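Mezzanine walk-through, Trevholm building, upstairs work area
Checked by: Rosaura Huaranga
Second pair of eyes: Teemu Nieminen
When: Saturday, 9:40 a.m. to just before lunch

Hi all, here's the July checklist with my comments under each item. I used the same form as last time, the one Modupe Nwachukwu made for the Zastthorpe office, so a few lines don't fit us very well and I've marked those N/A. Anything marked FIX has a name next to it. If it's your name and you think it shouldn't be, come find me!

1. Railing secure along full length – OK
I leaned on it, Teemu leaned on it, and we both gave it a good shake at every post. No wobble. Please don't hang coats or bags over it, though. I know it's handy, but things fall off it and there are people sitting down there.

2. Stairs clear, edges visible – OK with comment
Treads are fine. They're white and so is the floor below, and coming down with a box in my arms I really had to feel for the last step. I'd love a strip of dark tape on each edge. Tobiloba Lawal has a roll of the grippy kind and said he'd do it after hours (thank you!).

3. Cables off walking routes – FIX (Temitope Amadi)
This is the big one, same as last time. We have cables lying on the planks, one of them in a proper tangle, and a plug just sitting out on the floor. I caught my toe twice in one morning and I was looking for them. Coil what's in use and tie it, and put the rest back in the drawer. If a cable has to cross where people walk, it goes under a cover.

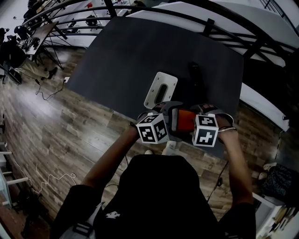

I've ordered two floor covers from Hoani, order 1437, and they should be enough for the stretch between the big table and the desk. Until they come, tape the cable down flat or work closer to the outlet. A chair wheel rolling over a cord all day will chew it up, and the office chairs up here get scooted around a lot.

4. Floor condition – OK
Planks are flat, no lifted edges. There's a scratch by the desk that looks worse than it is. I ran my hand over it and didn't get a splinter.

5. Personal items stored – FIX (everybody)
Shoes and bags go on a shelf or under your own desk, please, and that includes mine. The floor by the shelf unit has turned into a bit of a cloakroom – I get it, we don't have a real one. I've asked for hooks. Teemu thinks a bench would be better and he may be right, but hooks are cheaper.

6. Shelving stable, heavy things low – OK with comment
Nothing tips when pushed. The stacks could be neater, and I moved one heavy box down from the top. If you can't find it, look on the bottom shelf.

7. Tables and chairs – OK
The big gray table is solid. One small gripe: dark things vanish on a dark tabletop. I put my elbow down on somebody's black charger and nearly sent it flying. Put small stuff in a tray when you're done with it.

8. Power strips – FIX (Tobiloba)
The Skornex strip, tag 77, has a loose switch. I've unplugged it and put it in my drawer so it can't wander back into use. The others passed.

9. Extinguisher in place and in date – OK
Tag 191, needle in the green.

10. Loading dock – N/A
We don't have one. Modupe, could you take this off our copy?

Money: I have $200 left for small fixes this quarter. The tape is free, so it's going on the hooks first and a bag of cable ties with whatever's left.

I'll come back up to recheck items 3, 5 and 8 once the covers are in. Teemu has the signed paper copy if you want to read his handwriting.

Rosaura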